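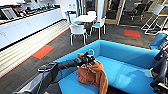 Ciarán Ó Ceallaigh wrote to ask why the weekend figure he saw for Jostine on Sunday night was higher than the one on our site by Tuesday. Most of the mail we get about box office numbers is a version of that one, so it goes first.

Why did the weekend number change?

The Sunday number is an estimate. Theaters send us their Friday and Saturday ticket sales, and we add a projection for Sunday based on how the film has been playing. The final number comes after every theater has reported its Sunday sales, usually on Monday afternoon. If Sunday was weaker than projected, the number goes down. For Jostine it went down a little in its first weekend and up in its second.

Where can I find the final number?

On the film's page at the Pletstead Releasing site, under Grosses. We replace the estimate there and don't keep the old one. The mark next to the date tells you which kind you are looking at: E for estimate, F for final.

How many theaters is Jostine playing in?

It opened in 55 locations and was in 384 at its widest. The current count is on the film's page and changes every Friday. We count locations, so a theater showing the film on two screens is counted once.

What is a per-theater average?

It is the weekend gross divided by the number of locations. A film in a few theaters can have a high average and a small total. Averages nearly always fall when a film expands, and a drop in the average in that week doesn't tell you much about how the film is doing.

Do preview screenings count?

Paid previews on Thursday evening are added to Friday. Free previews, press screenings and screenings for festival pass holders are not counted at all. If a festival sold single tickets to the public, those go into the film's total but not into the opening weekend.

Do your figures include Canada?

Yes. The domestic gross covers the United States and Canada, with Canadian ticket sales converted to US dollars at that week's rate. Overseas sales for Jostine are handled by Jevosau, and we add their numbers when they send them, which can be weeks later.

Are the figures adjusted for inflation?

No. If you are comparing Jostine with Filip, which we released several years before it, keep in mind that ticket prices were lower then. We are sometimes asked for attendance instead of dollars. We don't publish it, as not all of our theaters report admissions.
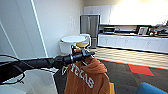

The same goes for breakdowns by age or by state. We have some of this for the larger chains and very little for single-screen houses, and a partial table would be misleading.

Does the gross go to you?

Part of it. The theater keeps a share of each ticket and we receive the rest, which is called film rental. The split is set in each booking agreement and depends on the film, the theater and the week of the run. We don't disclose individual terms. Out of the rental come advertising, delivery of the digital files and what we owe the producers.

I run a small theater. Can I book Jostine?

Probably. We have booked it into rooms with as few as 80 seats. Send the name of the theater, the seat count, your projection format and the dates you want. We ask for a full week on a first booking, though split schedules are fine after the film's third week in release. Mention any other film you plan to show on the same screen.

What do I have to report, and when?

Ticket sales by day, by the following morning, including days with no sales. Please enter a zero for those. A blank looks to our system like a missing report and you will get a reminder. Send gross sales with tax removed. Concessions are yours and we don't need to know about them.

I found a mistake in my theater's numbers. What now?

Send a corrected report with the word CORRECTION in the subject line. Corrections received within 15 days go into the published total. Later ones are settled on your invoice, and the published figure stays as it is.

When can I watch it at home?

A date hasn't been set. Filip went to digital rental in November of its release year, and some people have taken that as a rule. It isn't one. When there is a date for Jostine it will be on the film's page and in the newsletter.

Can I quote your figures?

Yes, with credit to Pletstead Releasing. Please say whether the number is an estimate or final, and give the weekend it belongs to.

Page last updated 5 Apr 2025.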